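Teaching by remote in the simulator: wrist view keeps losing the table edge

Board: Teaching by Demonstration
14 replies

woklow_pete_fan
Hi all! I've been recording demos in Uren with the hand controller, driving the arm through a simple reach-and-place, and I have 134 saved so far (my thumbs are sore, but it's been a lovely way to spend the evenings). My trouble is steering when the view holds nothing but wood. I drift, I correct, I drift back again, and all that dithering ends up in the recording. This is one moment from demo 11, with the orange-brown planks running left to right and the paler wood below them.

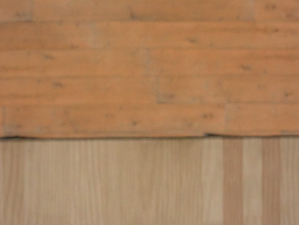
Re: wrist view keeps losing the table edge

arero_hobbyist
Welcome, and well done on sticking with it! I'd steer by that dark line where the two woods meet. Keep it level while you move sideways and you'll feel a lot steadier, I promise. The grain helps too, going one way above the line and the other way below.

grumpy_gantry
I'm going to disagree, kindly. The whole picture is soft, knots and all, and if you learn to steer by a smudgy line you'll teach the arm to do the same. Put a second view on your screen for driving and leave the recorded one alone.

arero_hobbyist
Fair, but then the person sees things the arm never will, and I've had demos go very strange that way. Mine reached for things with no clue in the recorded view at all!

woklow_pete_fan
Oh dear, you both make sense to me. I'll try 11 each way tonight and keep them in separate folders. Does anyone trim out the dithering, or do you leave it in?

grumpy_gantry
Trim the long pauses, keep the corrections. I had 400 in my last set and the corrections were the best part of it.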